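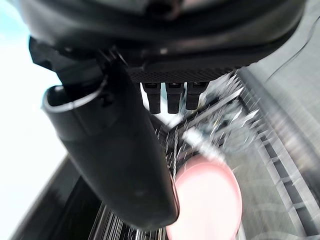 A reader writes that the fare went up between the search page and the payment page, and asks how to hold it. A fare hold on Tridwood does that, and the steps are as follows.

Before you start

Sign in first. Holds placed as a guest are not saved. Enter each traveler's name as it appears on the passport or ID.

Placing the hold

1. Search for your route, for example Batcombe to Munum, and set the number of travelers.
2. Open the fare details and look for the line "Hold available". Basic fares do not have it.
3. Select Hold Fare and pay the deposit. The deposit comes off the final price.
4. Write down the hold code. It is not the same as the booking code. 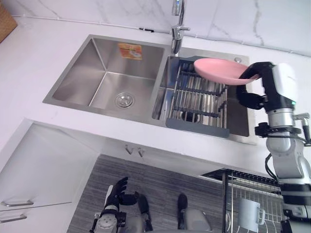

Can I hold two fares at once and drop one later? Yes, but each hold takes its own deposit, and the deposit on the dropped fare is not paid back.

A hold lasts 32 hours from the time shown in the email. Times are given in the time zone of the departure airport – check this if you are booking from elsewhere.
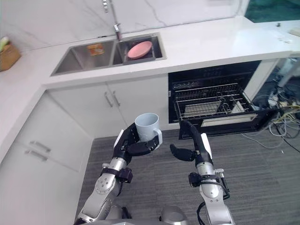 A mug in hand, by the open dishwasher.

Completing the booking

Go to My Trips, enter the hold code and select Pay Balance. On a held fare of $152, with a $4 deposit, the balance is $148. Bags and seats are added after this step and are charged at the current rate. 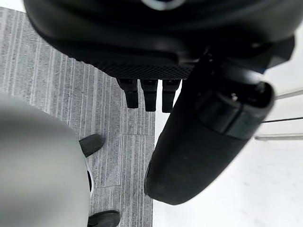 Black mesh trim, seen close up.

If the code is rejected

Check for a zero typed as the letter O. If the flight connects through Ko, use the code for the full trip – the code for a single leg will not open the payment page. Expired holds cannot be renewed. Run the search again and place a new one.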